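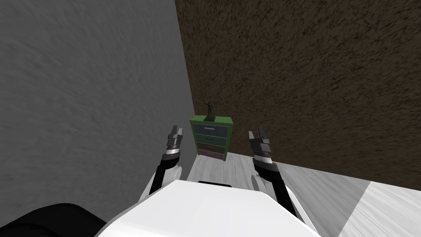 Painting a small chest of drawers

Posted 2020-06-19 in Furniture and Woodwork

A small chest of drawers is a good first piece to paint. It fits on a dust sheet, you can lift it on your own with the drawers out, and one tin of paint will usually do it with some left over. The preparation takes longer than the painting. Allow a weekend, and do not plan to put clothes back in it on the Monday.

Before you start

Take everything out and pull the drawers right out of the carcass. Write a number on the back of each drawer in pencil, and the same number inside the opening it came from. Old drawers that look identical often are not, and one that ran well in the top opening may jam in the bottom one.

Remove the handles. Put the screws in an envelope and tape it shut. If a handle has been painted over before, run a sharp knife round the edge first or it will bring a ring of old paint away with it. Where you plan to fit different handles, measure between the centres of the screw holes now. New handles with the same spacing save a lot of filling.

Check the joints. Hold the top and push gently from side to side. If it rocks, work wood glue into the loose joint, clamp it and leave it overnight. Paint will not hold a joint together, and a crack will show along it within a few weeks.

If the piece is old and already painted, test for lead before sanding. Test kits are sold in most DIY shops. If the result is positive, do not dry sand it.

Cleaning

Wash the whole thing with sugar soap and warm water, including the underside of the top where it overhangs. Hands leave grease there. Rinse with clean water, wring the cloth out well, and wipe dry. Furniture polish is the usual reason paint will not stick, and sanding only pushes it further into the surface. If water still beads after washing, wipe over with methylated spirit on a rag, with the window open, and let it dry off.

Sanding and filling

You are not trying to get back to bare wood. The aim is a dull, even surface with no shine left on it. Use a medium paper on flat areas, wrapped round a cork block, and a fine one folded in your fingers for mouldings. Go with the grain where there is any to see.

Fill dents and old screw holes slightly proud, let the filler go hard, then sand it flat. Deep holes need two fillings, as the first one sinks. Vacuum the dust out of the corners with the brush attachment and finish with a barely damp cloth.

Primer

Bare wood, filler and anything varnished all need primer. Pine needs a knot-blocking one. I skipped this on a bedside cabinet in January and had brown circles coming through by the spring – I had to sand back every one of them and start again.

Tint the primer if your top colour is strong. Dark greens and blues cover much better over grey than over white. The paint counter will often do this if you ask.

Painting

I use a water-based satin for bedroom furniture and eggshell for anything in a hall or kitchen. The last one I did was in Stamari 368, a mid green, which looks darker on the lid than it does dry. Paint a bit on the back first and look at it by daylight and again with the lamp on.

Stir from the bottom of the tin and pour what you need into a kettle or an old bowl. Load only the tip of the brush. Do the inside edges and corners first, then the sides, and leave the top until last. A small foam roller is quicker on flat panels, but go over it lightly with a dry brush or you will have a texture like orange peel.

Put on 2 thin coats and leave the tin's full recoat time between them. A thick coat runs on the sides and stays soft underneath. Rub down gently with fine paper between coats and wipe off the dust.

Paint the drawer fronts standing upright with the face towards you if you are short of room, or flat on their backs if you are not. Leave the drawer sides and runners bare. Paint on a runner will stick in warm weather – rub a candle stub along it instead, or use a bar of plain soap.

Drying and putting back

Touch dry is one thing and hard is another. Leave it 10 days before you stand a lamp or anything heavy on the top, and use felt pads after that. Keep the drawers out for at least the first night. If you have to put them in sooner, leave each one open a little way and slip a strip of baking parchment behind the front edge.

Do not wash a newly painted piece with anything stronger than a damp cloth for the first month.

Getting it back in the room

Carry the carcass without the drawers and lift it from underneath, not by the top. If it is going in a corner, leave a finger's width behind and at the side so the new paint does not rub on the wall. On an outside wall the gap also lets air through and keeps mould off the back.

Any chest that a child could climb should be fixed to the wall. Use the strap supplied with it or buy one, and screw into something solid.

Cleaning up

Wipe as much paint as you can from the brushes on newspaper before they go near the tap. Wash in lukewarm water with a little washing-up liquid, shape the bristles with your fingers and lay the brushes flat to dry. Put the lid back on the tin with a block of wood and a hammer, and write the room, the piece and the colour on the side.

Related pages: Freeing a stuck drawer | Removing old wax polish | Lining drawers with wallpaper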